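Prolar Iso Portable Basketball Scoreboard

Home / Sports Equipment / Court and Gym / Scoreboards and Timers

Item no. 917
Availability: in stock, shipped from our warehouse
Colours: black or dark green
Warranty: 2 years on electronics, excluding batteries

The Prolar Iso is a table-top scoreboard for school gyms, community leagues and club training. It shows the score for both teams, the game clock, the quarter, team fouls and the possession arrow. The digits are red for score and amber for time, and players can read them well from the opposite baseline, also in a gym where the afternoon sun comes through high windows.

The board is 80 cm wide and stands on two folding feet. With the feet closed it can hang from a wall bar or from the fence of an outdoor court. Please do not leave it outside in rain. The housing is protected against dust and sweat, but the connectors at the back are open.

Operation

All functions are on the wired console, which has large rubber keys with a clear click. A new scorer can learn it during the warm-up. Points are added in ones, twos or threes, and one correction key takes back the last entry. If you keep the correction key pressed, the board asks for a confirmation before it changes the clock, so an accidental touch will not cost a team its last seconds.

The clock counts down in whole seconds and changes to tenths in the last minute of each quarter. Quarter length can be set from one minute up to 20 minutes. The horn is automatic at zero and can be switched to a softer level for the younger age groups – many junior coordinators asked us for this.

What is delivered

Scoreboard with folding feet
Wired console, cable 5 m
Mains adapter for Canadian outlets
Printed quick guide in English and French

The rechargeable battery pack and the carry bag are sold separately. We recommend the bag if the board travels to away games, as the display window can be scratched by loose equipment in the trunk of a car.

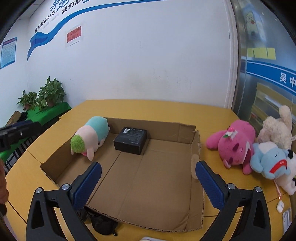
Can I use the Iso together with a separate shot clock?
The board has one output for the Rarkach shot clock pair, and both clocks then stop and start with the game clock. Shot clocks from other makers have a different signal and must be operated on their own.

Power and battery

On mains power the board can stay on for a full tournament day. The optional battery pack gives 9 hours at normal brightness. Charging is done through the board itself, so the pack does not have to be removed. When the charge becomes low, a small symbol blinks beside the quarter number. The score and time remain in memory if the power is interrupted in the middle of a game, and they come back when you switch on again.

Technical data

Width: 80 cm
Height: 63 cm with feet open
Depth: 12 cm with feet closed
Weight: 7.5 kg without battery
Score display: 0 to 199
Team fouls: 0 to 9
Operating temperature: 0 to 40 °C

From customers

"We bought two for our girls' and boys' programs and they have been to every away game this winter. The console cable could be a little longer, our scorer's table is far from the outlet. Otherwise very satisfied." – Catalina Gallardo, team manager

Our reply: an extension cable of 10 m is now available under accessories. It fits all Iso boards, also the older ones.

Accessories

Battery pack for Iso
Padded carry bag with shoulder strap
Console extension cable, 10 m
Rarkach shot clock pair with stands
Zeleke wall bracket, steel, for permanent mounting

Shipping and returns

Orders placed before noon leave the warehouse on the same working day. An unused board can be returned in its original packaging within 30 days. For schools and registered clubs we send an invoice on request, and there is a reduced price from four boards. The price list for the new season is published in August.

For questions about mounting, spare parts or the centre-court version, please write to Tiina Salminen in our technical department, using the contact form.

Page last updated 2018-05-09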